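Last updated: March

Our second stop in Polcombe was the open afternoon at Tidovari, which sells a simulation kit for people who train robot arms on household jobs. I came from Tiltthorpe by the early train, 3 hours, and I was glad I had eaten before.

The kit costs 369 dollars a month and gives you 100 ready rooms with furniture and small objects. You choose a gripper, you choose a room, and the view from the arm comes up on your own screen. We were let to try it for 35 minutes, and I asked mostly for kitchen things and cabinets.

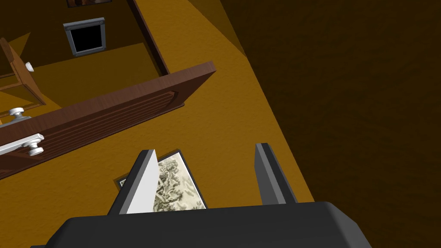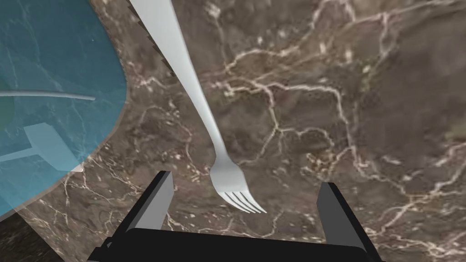 Tidovari kit, gripper view: small framed picture between the fingers (first), white fork above brown marble (second).

I liked the surfaces very much, the marble most of all. The menus are less good – I lost my settings two times and had to begin again. The manual is short and written for somebody who already knows the program.

For our group at Upadhyay the price is a little high, but they offer a trial month and I think we will take it. Tea was served at four o'clock, with a very good lemon cake.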